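Section 4: Clearing the bed before you fit the Zokero cover
By Ajith Rai
Last updated: September
111 shares | 30 comments

The Ouali leaflet says you can fit the cover with clothes still on the bed if you "work around them". I've tried it and I don't believe whoever wrote that has. Clear the bed first.

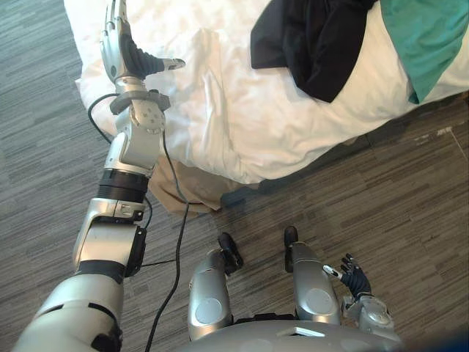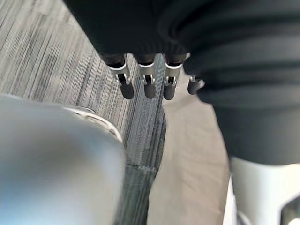
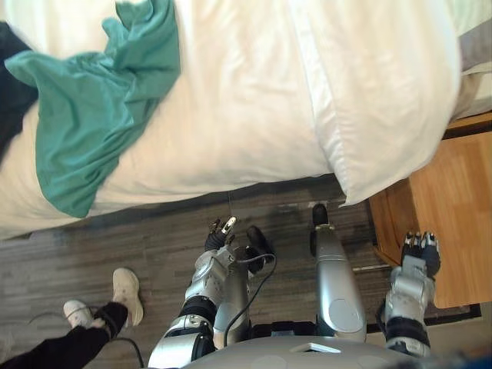

1. Take every piece of clothing off the doona. Dark things first, as they shed lint on white bedding and the lint roller in the box is next to useless.

2. Fold or hang each garment as you go. A pile on the chair is the same mess in a new spot.

3. Pull the pillows off and stand them somewhere clean. The floor doesn't count.

4. Check under the overhang. Socks end up there, and so do phone cords.

CAUTION: Don't tug on a cord to see where it goes. Follow it back by hand and unplug it at the wall.

5. Shake the doona out from the foot end, then let it settle for 10 minutes. The leaflet claims this "restores loft". I can't see any difference, but it does give you time to vacuum.

6. Lay the cover inside out with the opening toward you. Push both hands into the far corners, grab the doona through the fabric and flip.

NOTE: The corner ties are short. If they won't reach, skip them. The Fiver clips sold as a fix popped off on me twice in one night.

7. Do up the buttons from the middle outward.

Leave the Drikness fabric spray until the cover has been washed once, whatever the label promises. Mine left a ring.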